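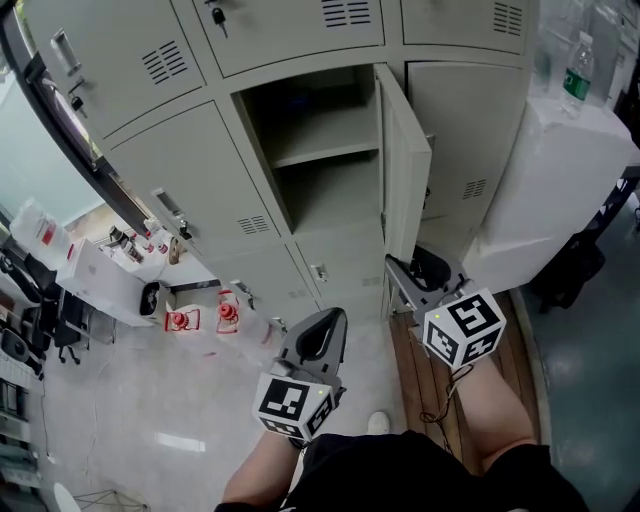

Can a Machine Put Your Stuff Away Yet? Trumum Says Not Quite, Opens Locker Chore Test

FOR IMMEDIATE RELEASE
2024-08-28

Trumum today announced Brultum, a shared test for one very plain job: opening a locker, using the shelf, closing the door again. The kind of thing shop-floor crews do on the way in and on the way out. Machines mostly can't, or can't do it twice in a row on two different doors.

The first release has 3,237 recordings of people doing the work with hand-held grippers, jaws in place of fingers. Metal doors, recessed handles, keys hanging in locks. Free for labs and small companies to use, starting in September.

"We get asked every week if a robot can tidy a break room," said Marek Halás, who leads the Brultum work at Trumum. "My answer is no, ask me again next year. It can carry a box. It can follow a line on the floor. Give it a thin steel door with a handle set into the metal and it's guessing."

Why lockers? Cheap, everywhere, all a little different. One door sticks and the next one swings too far. A person sorts that out with a fingertip and never thinks about it. Two jaws have to catch the edge, pull, then get out of the way before the door comes round. 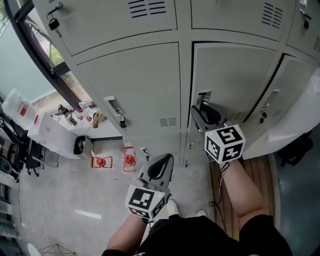 There is also the matter of what comes after. Opening is only the start of the chore. The door has to stay open while something goes on the shelf, and it has to be shut all the way, and the neighbors left alone. Brultum scores each of those seperately, so a team can't claim a finished job on the strength of a good pull.

What's in the first release:

- Door opening and closing, left and right hinged
- Placing and removing small items, upper and lower shelf space
- Two-handed work, one gripper on the door and one on the item
- A scoring sheet, 2 pages, plain language

Not in it: turning keys. Halás said the team tried and pulled it. "Keys are a whole other year of work. We'd rather ship the part we trust."

Sotomayor, the uniform and workwear service, is the first company to sign on as a trial site. Its depots hand out clean workwear through banks of lockers, 2,000 doors in all, loaded by hand every shift.

"I'd love to say we'll have machines loading by spring. We won't," said Ingvild Viklund, operations lead at Sotomayor. "My crew is fast and they know which doors are bad. What I want is a straight number I can put next to a sales pitch. Right now every vendor shows me a video, same door, same angle, and I can't tell what happens with the door next to it."

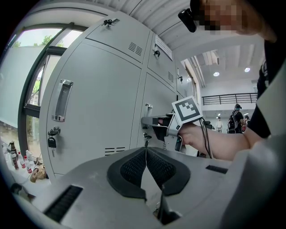
Sotomayor will run the Brultum test at its Baltbridge depot starting in September, after hours, with regular staff on hand to reset the doors between rounds. Results go up whether they're good or bad. Vendors who take part agree to that up front.

Trumum does not sell a locker-loading robot and has no plan to announce one. The company makes gripper parts and training material for other peoples machines. It expects early scores to be low, specially on the two-handed tasks, and says a system that closes every door it opens would already be useful on a shop floor even if it's slow.

Home chores come later. Kitchen cabinets and closet doors are on the list, no date set. Houses are harder - more clutter, softer handles, pets.

Teams that want early access can write to the Brultum desk at Trumum. Say what hardware you have and wether you can test on a second set of doors. Press visits to Baltbridge by request, closed shoes please.

About Trumum
Trumum builds gripper parts and records hands-on work for teams training robots in everyday tasks.

###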